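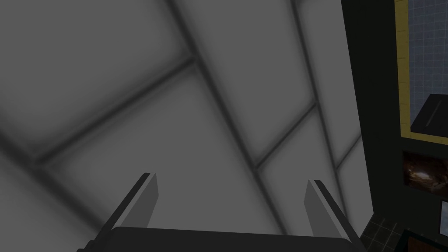
Replacing Sagging Tiles in a Suspended Ceiling

Applies to: lay-in grid ceilings with exposed tees, 2 ft by 2 ft and 2 ft by 4 ft modules
Last revised May 24, 2026

Mineral fiber tiles sag when they take on moisture or when something is resting on the back of them. Replacing the tile fixes the appearance. It does not fix the leak, the missing hanger wire or the bundle of cable that somebody laid across the grid. This page covers finding the cause, choosing a replacement, cutting border tiles and correcting small errors in the grid while the ceiling is open.

It does not cover fire-rated assemblies. If the ceiling is part of a rated floor or roof assembly, every component has to match the listing, including hold-down clips and light fixture covers. Get the listing number from the building records before removing anything.

Before you start

Find out when the building was built and whether the ceiling has been tested for asbestos. Tiles and the adhesives above them can contain it, and you cannot tell by looking. If there is no test report, have a sample tested by a lab and leave the ceiling alone until the result comes back.

Switch off and lock out any lighting circuit in the bays you will be working in. Fixtures in a lay-in grid should have their own support wires, but many older ones rest on the tees only. Treat every fixture as unsupported until you have looked at it from above.

Tools and materials

Stepladder or rolling platform, tall enough that your shoulders are level with the grid
Safety glasses and a dust mask
Utility knife with new blades
Steel straightedge
Tape measure
Laser level, or a string line and line level
Aviation snips
12 gauge hanger wire and linesman pliers
Clean cotton gloves
Drop cloths

Cotton gloves matter more than people expect. Skin oil on a white tile face shows up as gray prints within a few months and does not wash out.

Step 1. Find the cause

Lift a tile next to the sagging one, not the sagging one itself. Push it straight up, tilt it and slide it over its neighbor. A tile that has taken on water may break in half as soon as one edge leaves the tee, and the debris falls toward you.

Look for the following with a flashlight:

Rings or brown staining on the back of the tile. The source is often several feet away, because water runs along pipe and duct before it drips.
Bare or split insulation on chilled water lines.
Cable, conduit or old tiles stored on top of the ceiling.
Hanger wires that are slack, cut or tied to ductwork.

If none of these is present and the sag is even across the whole room, the likely cause is humidity. Check whether the air handling was shut down for a long period. Buildings closed over the holidays and reopened in January commonly show this in the first warm, damp weeks that follow, once the plant is running on a reduced schedule. Standard tiles will sag again under the same conditions. Order a humidity-resistant grade.

Step 2. Identify the tile

Three things have to match: module size, edge detail and surface pattern.

Measure the module from the center of one tee to the center of the next. The tile itself is a quarter inch smaller in each direction. A 24 inch module takes a tile that measures 23 3/4 inches.

The edge is either square (the tile sits flat on the flange) or tegular (the face drops below the flange by a step). Tegular tiles are cut for a particular tee width. A tile made for a 15/16 inch tee will drop into a 9/16 inch grid with a visible gap on every side.

The pattern name and item number are usually printed on the back. Two makers' patterns can look identical in the box and different on the ceiling, particularly where light rakes across the surface. In the Prosach building, a two-story office of 1240 tiles, we replaced 324 with an equivalent pattern from a second supplier. The texture was close enough. The white was not, and the replacements had to be regrouped into two rooms so that old and new did not sit side by side. Buy one carton first and hang two tiles in the worst light you have.

Order 5 percent over the count for a plain room and 10 percent where there are many border cuts, columns or sprinkler heads.

Step 3. Correct the grid

With the bad tiles out, set the laser at the height of the tee flanges and read along each main runner. The usual tolerance is a quarter inch in 10 feet. A low point normally sits midway between two hangers, and the space there will be more than 4 feet.

Add a wire at the low point. Fix it to the structure, never to pipe or duct. Pass it through the hole in the web of the main runner, bend it up and make three full turns around itself within 3 inches. Adjust the height before making the turns — bending a finished wire to shorten it leaves a kink that relaxes later.

If the grid is out of square, measure the diagonals of one opening. They should agree within 1/16 inch. A rack in one bay usually means a cross tee clip has not seated. Pull it and press it back in until it clicks. Replace any tee with a bent flange. Flattening it with pliers leaves a mark that shows.

Step 4. Cut border tiles

Measure each border opening at both ends. Walls are seldom parallel to the grid, and a tile cut to a single measurement will bind at one end and show a gap at the other.

Transfer both measurements to the face of the tile. Cut from the face side with a straightedge, in two or three passes. Cutting from the back tears the surface.

For a tegular tile, rest it in position against the wall angle, mark the step and cut a new rabbet along the cut edge. Make the first cut from the face to half the thickness and the second from the edge. Touch up the exposed core with the maker's edge paint. Ordinary wall paint is too glossy.

Step 5. Install

Wear the cotton gloves. Tilt the tile, pass it through the opening, level it above the grid and lower it. If the pattern has a direction, there is an arrow on the back. Point all arrows the same way.

Do not force a tile. If it will not drop, check for a hanger wire crossing the corner or a clip standing proud of the flange.

Work from the center of the room toward the walls and leave one tile out near each valve, damper or junction box until those have been checked. Mark access tiles with a small colored dot on the adjacent tee.

Aftercare

Keep the leftover tiles flat, in the carton, in a conditioned room. Tiles stood on edge in a storeroom take a bow and will not lie down again. Write the item number, room and date of installation on the carton.

Look over the repaired area after two weeks and again at the change of season. A new stain in the same place means the source in step 1 is still active, or there is a second one upstream of it.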